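Celebrity baby news: who is it for?
Media Studies project report, Sławomir Czerwiński

3. What we found

We read 31 posts in which famous couples announced a birth. Most used the same handful of words, and "blessed" turned up so often that we stopped marking it. The gossip site Stestetti ran one couple's announcement as two separate stories, with hardly a new fact between them. The second drew 3064 comments, many asking for the baby's name, which the parents had already given.

Henryk thinks readers feel real warmth towards these families. I doubt it – a heart emoji costs nothing.

4. Limits

We only looked at posts from June, and two of us did all the coding, so our figures prove very little. 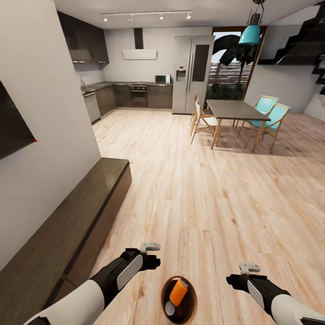 Figure 1. Rendered kitchen and dining room, with a brown bowl between two robot arms.

The full list of posts is in the appendix.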